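Drindale Baseball Club was formed to give players in the valley a place to learn the game and to play it regularly. It is a members' club, run on an amateur basis, and it fields teams at adult, youth and junior level. The club is affiliated to its regional league and plays its home fixtures at Staka Field, on the northern side of the town.

## Our history

The club began as a group of players who met on a borrowed football pitch and marked the bases with flour. It entered league competition two seasons later, under the name Drindale Kang, after the Kang Works ground on which those first fixtures were played. The senior team still carries the name. The works side itself was wound up long ago and the ground has since been built over.

The move to Staka Field gave the club its first permanent diamond. The infield was laid over two winters, and the backstop was put up before the first home game of the following season. A covered stand with 80 seats was added later, together with a scorer's box and a store for the mowing equipment. The record attendance at the ground is 2,238, for a cup semi-final which Drindale lost in the tenth inning. 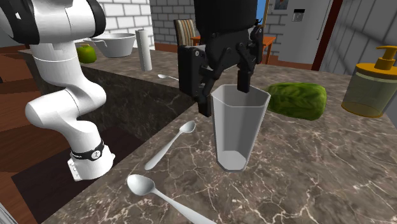 The club did not play a league fixture for one full season while the drainage in the outfield was replaced. During that time the senior team played its home games at Cillier Park, by arrangement with the club there, and the two have met every year since for the Cillier Plate. The Plate is contested over three games in September and is open to the public free of charge.

## Our teams

The club has 231 playing members. They are divided as follows:

- **Drindale Kang** - the senior team, playing in the first division of the regional league
- **Drindale Seconds** - a development team for adults, with fixtures every other week
- **Under-18s and Under-15s** - youth teams playing in the county competition
- **Juniors** - coached sessions for children aged seven to eleven, with no league fixtures

Adults who have never played before are placed with the Seconds. They are given a full course of instruction in throwing, fielding and batting before they are asked to take part in a match. Members are not required to own equipment, although most buy their own glove by the end of their first season.

Selection for the senior team is a matter for the head coach. The club's policy is that every member of the Seconds who is available for a fixture will take the field for at least two innings, and this policy is applied in cup games as well as in the league.

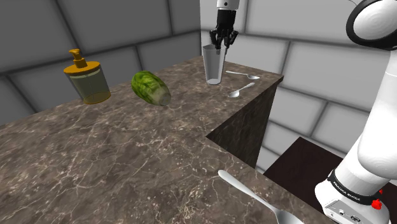

One member of the Seconds told the annual meeting that the two-inning rule was the reason he had stayed with the club after a poor first year, and he asked that it be left alone. The meeting agreed, and the rule now forms part of the club's constitution. It may be changed only by a vote of the full membership.

## Coaching and safeguarding

All coaches hold a recognised qualification and are subject to the usual background checks before they work with young people. Two qualified adults are present at every junior and youth session. Pitch counts are recorded for all players under eighteen, and a pitcher who reaches the limit is withdrawn whatever the state of the game.

Helmets must be worn by all batters and base runners, and by young players coaching at first or third base. Catchers wear full protective equipment in practice as well as in matches.

## How the club is funded

Most of the club's income comes from subscriptions. The remainder is raised through gate receipts, refreshments and the hire of the batting cage to schools. The annual adult subscription is £200 - this covers league registration, insurance and the use of club equipment. Reduced rates are available to students and to families with more than one playing member, and payment may be spread over the season.

The accounts are presented at the annual meeting, and a copy may be requested by any member. 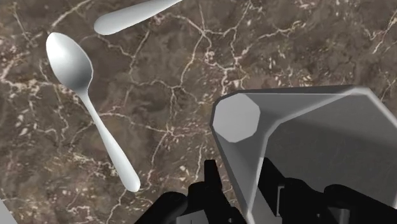 ## Visiting and joining

Visitors are welcome at all home fixtures. The entrance to Staka Field is by the lower gate, and parking is available on the gravel area beside the third-base line. Spectators are asked to keep dogs on a lead and to remain behind the netting while play is in progress.

Those who wish to join may attend two practice sessions without charge before applying for membership. Application forms are available at the ground on practice evenings. Applications for the youth teams must be signed by a parent or guardian.

Page last reviewed 9 May 2025.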